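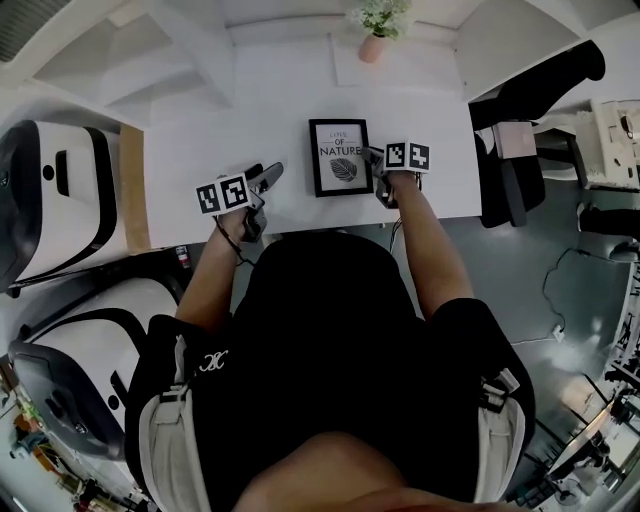 How to style a white desk with one framed print

A plain white desk shows every object you put on it. That makes it easy to decorate with very little, and also easy to spoil with too much. One print and one small plant are enough for most rooms.

What you need

A small print in a thin black frame
A small pot or vase of flowers
A soft cloth
A tape measure

Step 1. Clear the desk
Take everything off and wipe the surface with a damp cloth. Let it dry before you set anything down. Frames with a bare back edge can leave marks on a wet surface.

Step 2. Choose the print
Black on white works well on a desk this color. The one used on this page says LOVE OF NATURE over a drawing of a single leaf. A short phrase in large letters can be read from a chair, while a long quote usually can't. If your frame has glass, clean the inside before closing the back.

Step 3. Find the middle
Lay the frame flat in the center of the desk first and look at it from your chair. Measure from both ends if you want it exact. On a desk 56 inches wide, the midpoint is at 28 inches. Handle the frame by its sides to keep fingerprints off the front.
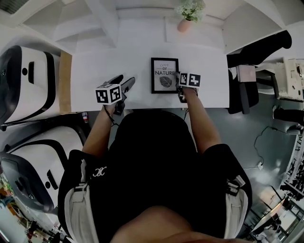
Step 4. Add the flowers
Put them at the far side, well behind the print. Pink with white flowers and green leaves is a good match, as there is no other strong color nearby. Keep the pot small. Anything taller than the frame tends to take over.

Step 5. Decide where the frame stays
You can leave it lying flat, stand it up against the wall, or move it to a shelf. If you write at the desk every day, the shelf is the better place. Heather Tomoana, who sent in a question about this in September, keeps hers seven inches from the wall so the lamp cord can run behind it.

Step 6. Check it from the door
Walk out and come back in. If the frame looks crooked, turn it until its lower edge runs parallel to the front of the desk. Dust the frame when you dust the desk, and change the water if you are using cut flowers.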